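4.3 Working alongside the Estel arm at the bin station

The arm takes over lifting and moving bins at the counter. Checking, wiping and signing off stay with the station operator. At Cirville the operator's shift now starts with the steps below.

1. Press HOLD and wait for the amber light.
2. Log in at the panel with your own badge. Do not work under the previous operator's login.
3. Enter program 886 for the blue bins.
4. Set the speed to 45 percent. Only a shift lead may raise it.
5. Clear the counter of tools, cups and paperwork.

Note: Operators who used to carry bins are now assigned to inspection. Reijo Kallio keeps the training list. You need a sign-off from him before your first solo shift.

6. Look into each bin before you release it to the arm. An empty bin can still have crumbs or dust on the floor.

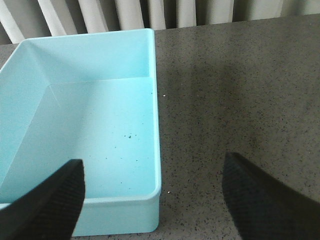 7. If you find debris, keep the arm on HOLD, take the bin to the sink side and wipe it out. Wipe the counter as well.
8. Put the bin back, step behind the yellow line and press RESUME.

CAUTION: Never reach between the fingers while the light is green.

The arm stops for a bin check every 200 cycles. If it stops sooner with code 23, leave it on HOLD and call Chun-yin Tang. Write the time in the station log.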